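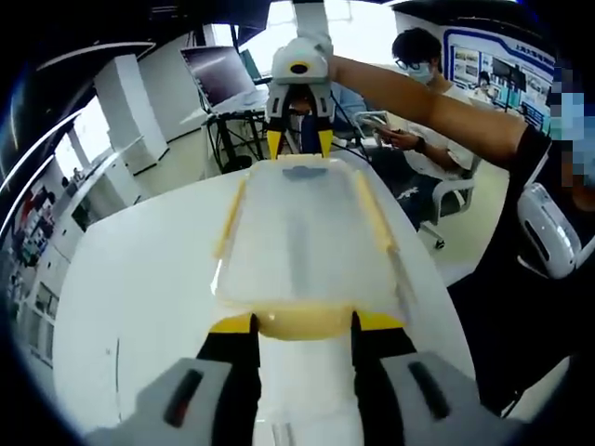

Plisex Adds Flat Latching Storage Box to Its Home Organization Line

June 2, 2026 – Plisex today announced the release of the Ponier, a flat, rectangular storage box with a frosted body, a semi-clear lid and two side latches. The product is intended for drawers, shelves and under-bed spaces where a standard deep bin does not fit. It is available to retail buyers in cartons of 6.

The Ponier is a translucent plastic box. The lid has a milky finish that lets a user tell whether the box is in use without opening it. It does not give a sharp view of the contents, and Plisex recommends a label for small parts such as buttons, batteries and spare keys.

Closure is by two pale yellow latch clips, one on each long side. Each clip pivots on the body and hooks over the rim of the lid. The clips are slightly translucent and are molded separately from the box, so a damaged clip can be replaced. Replacement clips are sold in pairs under the same product name.

A rounded yellow edge finishes one short end. A small gray tab is centered on the lid rim at the opposite end. The tab marks the lid orientation and serves as the lift point once both clips are released. The colors of the two ends also let a user see which way a box has been put back on a shelf.

"The brief was a box that stays closed when it is carried lengthwise," said Frauke Eichhorn, product manager for storage at Plisex. "Most of the complaints we log on flat boxes concern lids that lift at one end when the box is tilted. We moved the clips to the long sides and gave each one a longer contact line with the rim."

Closure and handling

Plisex tested the latch clips over 600 open-and-close cycles per sample. Samples were checked at the start of the test and at the end for cracking at the pivot, loss of clip tension and lid warp. The acceptance limit for lid warp was 3 millimeters, measured at the center of each long side with the clips released. All samples in the final production series were within the limit.

The box should be closed on a level surface. The lid is placed with the gray tab at the plain end, pressed down along the rim, and then latched on one side at a time. Both clips must be engaged before the box is lifted. The clips are not carrying handles. A loaded box should be supported from beneath or held at both short ends.

The closure is not watertight and has no gasket. The Ponier is not intended for liquids, for frozen storage or for use in an oven or microwave.

Typical contents

The low profile suits items stored flat or in a single layer: table linens, craft paper, charging cables, sewing supplies, greeting cards and children's drawing materials. Plisex does not supply inserts at launch. A divider set is in development and will be announced separately.

Boxes of the same size can be stacked with the lids latched. The stacking ridge on the underside sits inside the lid rim of the box below. The company advises placing the heaviest box at the bottom and keeping the yellow ends facing the same way, so that the clips line up and remain accessible from either side of the stack.

Care

The body and lid can be washed by hand in warm water with dish soap. The clips may be left in place during washing. Abrasive pads will mark the frosted surface and should be avoided. Parts should be fully dry before the lid is latched, particularly if the box will hold paper or fabric.

Availability

Orders from existing accounts are open as of today. Home delivery customers can order single boxes through the Plisex web store, with first shipments leaving the warehouse in 15 days. Distribution to independent housewares stores is handled by Berhe, which already carries the company's deep bins and drawer trays.

"Our stores have been asking for a flat format with a proper latch," said Sharon Rashidi, purchasing lead at Berhe. "We will place it next to the drawer trays, and the first orders reflect that."

Samples for trade press and retail buyers can be requested from the press office. Requests should state the delivery address and whether a set of replacement clips is needed.

About Plisex

Plisex develops and sells storage products for kitchens, closets and home workspaces. Its range includes deep bins, drawer trays and shelf organizers.

Press contact
Till Wiegand
Plisex Press Office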